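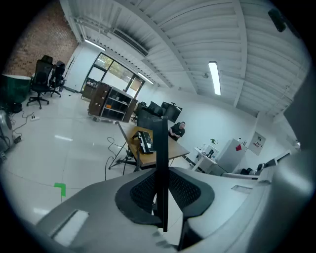 Workshop, window end, with the chairs over on the left

October, 4:50 pm
Posted by the bench side of Kinnear

Spent most of today on the room and hardly any of it on Bromia, which I feel fine about. The white tile looks great with the lights on, you get the tubes shining back up at you, but it shows every scuff and I'd like to get a mop over it before the Dikden people come by.

Cables first. The white power strip is still on the floor by the chairs with the black leads wandering all over the tiles, and I've caught a caster on them 3 times this week (my own fault, I roll everywhere). I want it up off the floor. Mitix sell a clip-on tray that might do it – I've asked for a price on two. If anybody has a spare tray in a drawer, shout!

Please leave the green tape L where it is. I know it looks like leftovers, but I measured off that corner on the layout sketch and I really don't want to do it again.

Chairs: both the black ones can stay that side for now. The tall mesh one is the comfy one and I'm claiming it on mornings.

Sound is the thing I keep coming back to. Brick, tile, metal deck overhead – every dropped screw rings. Thinking of some 13 felt panels along the white wall, leaving the brick bare because I like it. Budget left is 50 dollars, so it may end up being a rug.

Next: mop, price for the trays, look for the label maker.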